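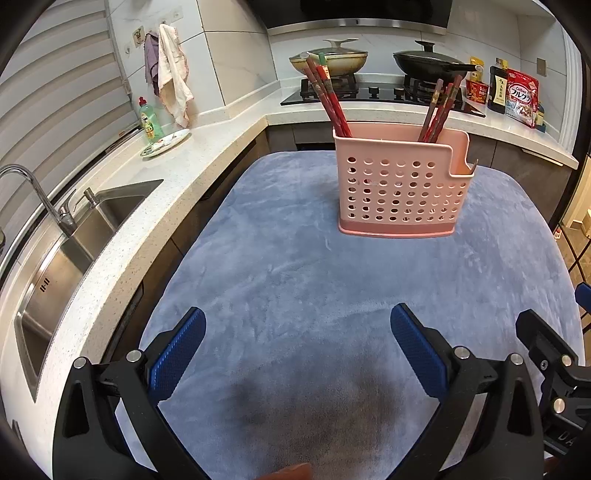
Chopsticks get dark spots at the thin end, how do you dry them?

Asked by Lærke Zoëga, 24 May 2023
Kitchen and household, 1324 views

Hello everybody. I hope this is the right category, I was looking also in "Cleaning" but there it is mostly about carpets.

We moved to Lurden in March and I started to cook more at home, and we eat with chopsticks maybe four evenings in the week. I have bought two sets of wooden ones, 14 pairs together. I wash them by hand with normal dish soap and then I put them in a cup beside the sink, with the thin ends down, so that the part for the mouth does not touch the air and the dust. After two months many of them have small dark spots at the thin end, and some smell a little bit like a cellar. The spots do not go away with the sponge.

My questions are:
Is this mold, or is it only color from soy sauce?
Can I save them, or must I throw them away?
Is a cup wrong? I have seen holders with holes in the walls but I do not know if it makes a difference or if it is only for the look.

My kitchen has one small window and it does not open very far. I do not have a dishwasher. Thank you in advance for every answer.

3 answers

Preben Damgaard
Throw away and buy metal. I did it and have no problems.

Comment by Lærke Zoëga: Thank you, but I have tried the metal ones at my sister's place and the noodles slide off. I would like to stay with wood if it is possible.

Morenike Effiong (accepted answer)
Dear Lærke,

I had the same trouble in my first apartment, so I will try to answer all three points.

About the spots. Soy sauce makes an even brown shade, and you see it mostly where the finish is worn. Small round dots which are black or gray, together with the cellar smell, are most likely mold. It grows inside the wood, so the sponge takes only what is on the surface. Please do not sand them, you will open the wood even more.

About saving them. The pairs with dots or smell I would throw away. I know some people boil them, and I have also done it, but the smell was back after 10 days. The pairs which look clean and smell of nothing you can keep. Wash them, dry them with a towel immediately, and let them lie flat on a rack overnight with space between them.

About the cup. Yes, I think this is your main problem. The water runs down the stick and collects at the bottom, and you have put exactly the thin end there. A holder with holes in the side walls is better, the air can come in from the side. But look also at the floor of it! Many have holes all over the walls and then a closed bottom, and there the water stays like in your cup. If yours has a closed bottom, use it only for sticks that are already dry, and wipe it out when you wash the other dishes. Do not fill it too tight. If the sticks can lean away from each other, they dry better than in one thick bunch.

And please turn them, thin ends up. I understand the thing about dust, but when you use them so often there is no time for dust. If it disturbs you, rinse them before you eat and dry them again.

One more thing, do not leave them in the dish water while you are eating dessert. I was guilty of this for years.

Comment by Lærke Zoëga: Thank you so much, this is very clear. I have smelled all of them now (my husband was laughing) and I keep five pairs. The cup goes back to the toothbrushes.

Comment by Snædís Snorradóttir: Can I ask, is the oven good for drying? On low heat?

Comment by Morenike Effiong: I would not do it. Mine became bent, and the paint on the thick end got small cracks.

Ívar Snorradóttir
I agree with the most of what is written over me. I want only to add that lacquered ones are easier than raw wood as long as the lacquer is whole. When it starts to come off at the tip I take them out of the kitchen and use them in the garden for the tomato plants. Also I would not keep the holder directly beside the stove, mine was there and it became sticky from the frying oil on all sides and the small holes are very boring to clean. An old toothbrush and warm water with soap works.

Related questions
How to remove turmeric from a white cutting board
Rice sticks to the pot, I have tried everything
Is it safe to use a wooden spoon with a crack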